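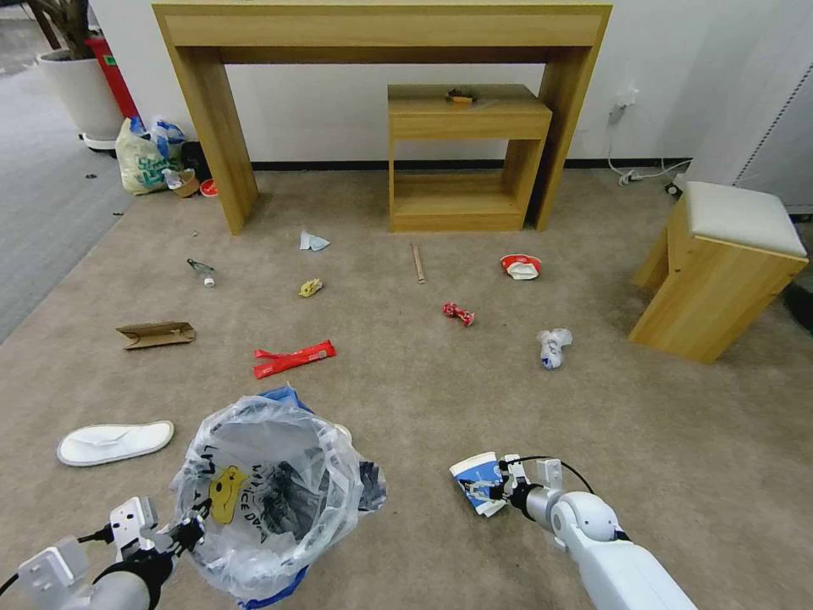
6 min read

Speaker notes: "Two Arms and a Bin"
Plullville shared workshop, open evening, Wednesday, June 21, 2023
Slot: 10 minutes, then questions. I will run over. Mohcine has promised to stand up when I do.

OPENING (leave the slide up, don't talk over it right away)

Let people look at the carpet first. Somebody will laugh at the slipper. Wait for it.

Good evening. I'm Larasati Menon, and I have spent a good part of a year teaching a machine to do something my nephew will do for a cookie. It picks up litter and puts it in a bin. The bin is right there next to it. You'd think that would help.

The robot is called Surdu. It has two white arms, a gripper on each, and no opinions about the state of the room. I built it with Youssra Fawzy and Mostafa Chraibi, partly in this workshop and partly in my home, which is how I learned what the freight elevator in my building does with anything longer than a broom.

Point at the right gripper. It has hold of a paper cup, blue and white, crumpled. If you remember one thing from tonight, please remember the cup. I'm very proud of the cup.

WHY LITTER

Keep this short. Last time I rehearsed it, Youssra went to make tea.

Most home builds I've seen start with a block. A nice cube, one color, on a nice table. We did the cube as well, and it went fine, and we were insufferable for a weekend. Then we put a candy wrapper down and the arm closed its fingers on the air just above it, lifted the air very carefully, and dropped the air in the bin.

Trash is a good teacher. A bottle rolls. A wrapper has no thickness to speak of. Flat cardboard lies on carpet like it's been glued there. A tissue is a different shape every time you look at it. And a thin stick, like the one lying in the middle of the carpet, is fine if you come at it from the side and hopeless if you come at it end on. Ask me how long we came at it end on.

(Don't tell them how long.)

THE BUILD

Base. Second-hand cart, new casters, a lot of ballast. With both arms reaching forward, the first version bowed to the audience and kept going.

Arms. Bought used as a pair. The wrists were in good shape. The cables were not, and we remade most of them on the bench by the back door. If you take up this hobby, leave more slack at the wrist than looks decent. Ours was neat and tidy and it pulled itself out of its own connector.

Grippers. Parallel fingers, open and close, nothing clever. Mostafa wanted three fingers. We had a long discussion about three fingers. There are two fingers.

Software. I call it Stetus, after a typo in the status window that we never fixed. It has three settings that matter: how low to go, how hard to squeeze, and when to give up. The last one took the most work. Without it Surdu will try for the same scrap until the power bill arrives.

Pause here and drink some water.

HOW LOW IS LOW

This is the part with a number in it, so speak slowly.

Carpet is not a surface. It's more of a suggestion. On a bare floor you can tell the gripper to stop at a height and that height means something. On carpet the fingers sink, and they sink differently near a wall, where nobody walks, than in the middle. We logged 1164 grasp attempts on carpet before I trusted the settings, and I have the spreadsheet for anyone who wants to feel better about their own evenings.

What worked for us was going down until the fingers feel a light push back, then coming up a hair, then closing. Slow, and it looks nervous. It looks like a person picking up something they suspect is sticky.

Gesture at the cup again. A crumpled cup is a kind object. It has height and plenty of edges to pinch. I will admit we are showing you a kind object.

THE BIN

People assume the hard part is the picking up. Then they meet the bin liner.

It's a clear bag, folded over the rim, and you can see the printing through it, yellow cartoon face and all. Lovely for us. For a depth sensor, a clear bag is a rumor. Ours reported a rim, then no rim, then a rim somewhere over by the heating. We ended up teaching it where the bin stands before each run and asking everyone not to kick it.

Also: don't let go too low. The fingers come up and the bag comes up with them. I've watched Surdu put a cup in the bin and then take the whole liner out for a walk.

MISTAKES, IN NO ORDER

We tried to use both arms at once in week two. Don't do that in week two.

We tuned everything in the afternoon and demonstrated it at night.

I let Jacqueline Lacroix pick the voice for the error messages. It apologizes in French. You can't stay angry at it, and this has cost us some discipline.

We wrote a rule that said anything white and soft is a tissue. Please look at the slipper and think about where that leads. The rule is gone. The slipper question is still open, philosophically, and if you have a view on when a disposable slipper becomes trash, I'd like to hear it at the break.

WHAT IT COST

Skip if we're past the halfway mark.

Less than a used car, more than I told my sister. The 34 connectors I ruined while learning to crimp are not in the total. Amari, our little purchasing fund, covered the ballast and the casters, and I covered the rest while looking the other way.

WHAT'S NEXT

Flat things. Wrappers and folded paper are still where we lose most often. Mostafa is printing fingertips with a thin lip on them, like a fingernail, and wants them on by July. I want them too, but I'm the one who has to redo the height settings, so my enthusiasm is measured.

After that, tight spots. There's litter close to the table leg, and furniture doesn't move over when you ask. At present an arm that touches a table leg stops and says désolé.

QUESTIONS (likely ones)

Could it do dishes? No.

Is it faster than a person? No. See cookie.

Can I come and work on it? Yes, Tuesday evenings, bench by the back door. Wear shoes you don't love and bring your own crimping tool. Mine has been through enough.

Thank Youssra and Mostafa by name. Thank Mohcine for the timekeeping, whatever he's doing with his face by then. Leave the slide up during the break.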